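How Skin Heals After a Cut
Brilter Children's Health Library – Ages 8 to 11
Reviewed 5/12/23

Skin is the largest organ of the body. It keeps water in and keeps germs out. When skin is cut, the body begins to repair it within minutes.

First, small blood vessels near the cut become narrower, so less blood can escape. Tiny cell pieces called platelets then stick together and form a clot. The clot dries into a scab, and new skin grows underneath it.

Small cuts close without help. A deep or wide cut may need stitches, also called sutures. A doctor or nurse numbs the skin with medicine and uses a curved needle and special thread to hold the edges together. 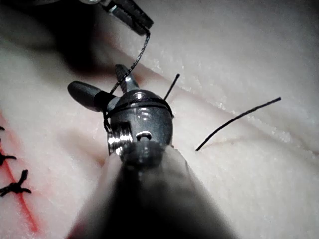

The metal tip of a surgical instrument.

Stitches on the face often come out after nearly 4 days or a little later. Stitches on the knee stay in longer – up to 18 days in some cases – as the skin there stretches with every step.

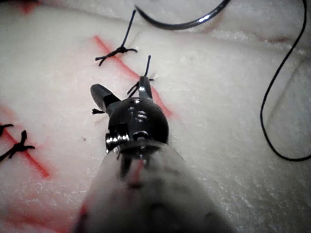 White blood cells also have work to do. They travel to the cut and destroy germs that have entered it. The skin may look pink and feel warm while this is happening. Tell an adult if the area becomes very sore or swollen, or if you have a fever.

Words to know
Clot: a thick plug of blood that stops bleeding.
Platelet: a tiny piece of a cell that helps form a clot.
Suture: a stitch used to close a cut.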